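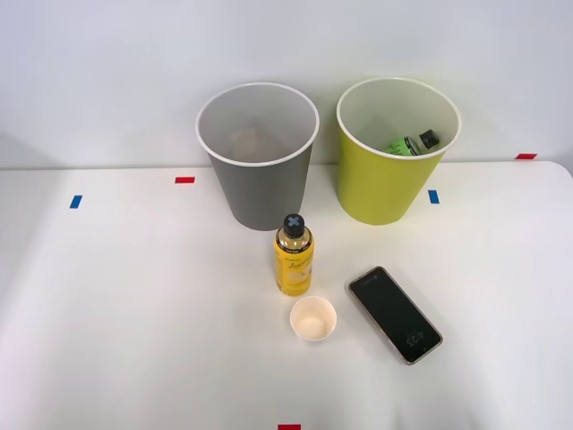

The sorting table mid-session: two bins, two things sorted, three still to place.

I've been meaning to write about the sorting task for weeks, and every time I sit down to do it I end up going back to the bench and collecting more. We're at 261 episodes now! I wanted 100 by the end of September and blew straight past it, mostly by getting hooked on it in the evenings.

For anyone new here, the project is called Skurnholm (named after nothing, I just liked how it sounded) and the goal is a tabletop policy that can look at a bunch of household stuff and put each item in the right bin. I drive the arm by hand with a leader rig, the software records what I do, and later a network tries to learn the job from those recordings. The arm is a Nalevska kit I put together last winter, and I still grin every time it picks something up.

So, the sorting task. Two bins, one gray and one yellow-green, same shape. The gray one takes things that are trash or paper. The yellow-green one takes bottles. Phones are the exception, and the rule for phones is leave it alone. I love this rule. It's the part I get the most excited about, so let me go on about it for a bit.

Almost every demo set I've read through online has the robot moving everything on the table. Every object is a target. And then people train on it and the policy learns, quite reasonably, that if a thing is on the table it should be grabbed. I wanted some episodes where the correct answer is to reach past something. A phone is perfect for this. It's flat, it's dark, it gets put down at some random angle right next to the stuff you do want picked up, and any person in the world would know not to throw it in a bin. My early policy did not know that. It went for the phone in 6 of its first trial runs, very confidently, and I laughed pretty hard each time while lunging for the stop button.

After that I added a lot of phone episodes. Phone near the cup, phone near the bottle, phone way out by the edge, phone face up, phone face down. I try to make the angle different every time, and I don't tidy it up. My instinct is always to line things up square with the table and I have to fight that the whole time. If you only ever show straight phones, you'll get a network that has opinions about straight phones.

Now the tape! A couple of people asked about the tape after my last post. I have little strips of red and blue stuck down on the table, and they're for me. Red marks where things can start, blue marks the limits of where I let the bins wander. I don't put objects exactly on the tape. It's more of a reminder that there's a whole table out there. Before I had it, I went back and plotted where I'd been placing the cup, and it was a sad little cluster right in the middle, like a dart player with one favorite number. I thought I was being random. I was not being random at all.

The worry with tape is that the network sees it too, and could learn to use it as a landmark. I haven't settled this one. What I do for now is peel it all up every so often, record a batch with a bare table, then put it back down in slightly different spots. It costs me ten minutes and my fingernails. If anybody has done a proper comparison I would love to read it.

Bins next. I started with both bins always in the same two places and the results looked amazing, which should have made me suspicious. Then I slid the gray one over a hand's width and the arm dropped a paper cup neatly onto the tabletop where the bin used to be. So now the bins move between episodes. Sometimes they're close together, sometimes there's a good gap, sometimes I swap left and right. The swap is the big one. Before I started swapping, the policy had learned "bottles go right" and didn't care about color in the slightest.

I also don't always start with empty bins. A lot of my episodes begin with a thing or two already in there, and I'd push anyone doing this kind of task to try it. A bin with a bottle lying in the bottom looks different from a bin with nothing in it, and in real use it's going to have stuff in it most of the time. It also opened up a failure I hadn't thought about, where the arm would spot a bottle already in the bin and go in after it. Very diligent. Very wrong. Mixing in part-full starts has mostly cured that, although I still catch the gripper hovering over a bin now and then like it's thinking about it.

Bottles are the fun objects. I have a small one with a green label and a bigger one with yellow liquid in it, and they could hardly be more different to handle. The small one you can grab more or less anywhere. The big one wants a grasp in the middle of the label, and if I come in too high I get the neck and the whole thing swings on the way over. I left those swinging ones in the data if I recovered well. My thinking is that the network needs to see a slightly bad grasp followed by a calm, slow carry, and it can't learn that from perfect runs. If I dropped it, I tossed the episode.

And the paper cup. Oh, the paper cup. It weighs nothing, so brushing it with a fingertip sends it skating, and squeezing it even a little too hard folds the rim. I've gone through most of a sleeve. My best trick so far is to come straight down with one finger inside and one outside and pinch the wall, and I do it the same way every time. I vary the positions as much as I can and keep the technique steady. When I mixed three different cup grasps, the policy tried to average them and ended up poking the cup in the side.

The camera is fixed for this set. I wanted one view that never moves, with a plain white wall behind the table, so I could find out how far I'd get without fighting clutter. The flip side is that white cup on white table under flat light is a hard thing to see, even for me, squinting at the monitor. I'm keeping it. If the policy can find that cup, it can find anything. (Ask me again in a month.)

A few practical bits I'd pass on to someone starting their own set:

Write your rules down before the first episode. I changed my mind about where cups go after the first evening and had to throw that whole evening out.

Label as you go. I say what happened out loud at the end of each run and type it in on the spot. I tried saving it all up for later and it was miserable.

Stop when you get sloppy. For me that's a couple of hours in. My motions get jerky and I start cutting corners over the edge of the bin, and you can see it plain as day in the playback.

Back up twice. I lost a session to a full disk and I'm still a bit sore over it.

Training runs go on the shared machine at Urkerside, where I get a slot overnight. The last one finished before breakfast and I ran it at the bench in my socks. It sorted both bottles and the cup, went right past the phone, and parked itself. I cheered out loud in an empty room. The second run it knocked over the yellow bottle — so we're not there yet — but that first one was a beauty.

Next up is a second view from the side, plus a few new objects. I've got my eye on a soda can and one of those crinkly snack bags, which I expect to be awful. I also want to try 2 phones on the table at once and see what it makes of that. More when I have it!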